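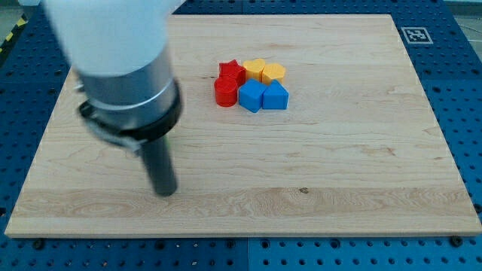 Núcleo de Robótica Aplicada Wilik | Boas práticas de bancada

Como preparar um ensaio de empurrar blocos

Empurrar peças com uma haste é um dos exercícios mais divertidos que temos, e dá para aprender imenso com ele! Mas só vale a pena se outra pessoa conseguir repetir o ensaio e chegar a números comparáveis. As regras abaixo foram revistas por Kjell Skjelbred em 4 de fevereiro de 2019 e valem para as bancadas de Wilik e de Trivodville.

Antes de ligar

Verifique o aperto da tábua à mesa. Se ela mexer com a mão, mexe com o braço, e lá se vai a calibração. Passe um pano seco na madeira (o pó muda o atrito mais do que se imagina). O marcador preto e branco fica plano sobre a superfície azul, fora da tábua e sem nada por cima.

Ninguém passa a fita amarela e preta do chão com o braço em movimento. Esta regra não tem exceções, nem para apanhar uma peça caída.

Posição inicial

Junte os blocos por cor, vermelhos, amarelos e azuis, quase encostados uns aos outros. Deixe bastante madeira livre entre o grupo e a haste: é nesse espaço que se vê se a aproximação vem direita. A ponta arredondada trabalha logo acima da tábua, sem raspar. Nós usamos 2 mm de folga e tem corrido lindamente.

Durante o ensaio

Comece em velocidade reduzida e mantenha a mão junto à paragem de emergência. Faça 12 repetições por posição inicial, mais uma de aquecimento que não entra nas contas, 13 ao todo. Se uma peça tombar, pare o braço, registe e só depois arrume.

Registo

Cada ensaio leva número, operador e versão do programa. O arquivo Nambiar já vai em 3760 ensaios, e é uma maravilha poder ir buscar um de novembro e repeti-lo na mesma tarde. Dúvidas sobre a folha de registo: sala Skadilport, ao fundo do corredor.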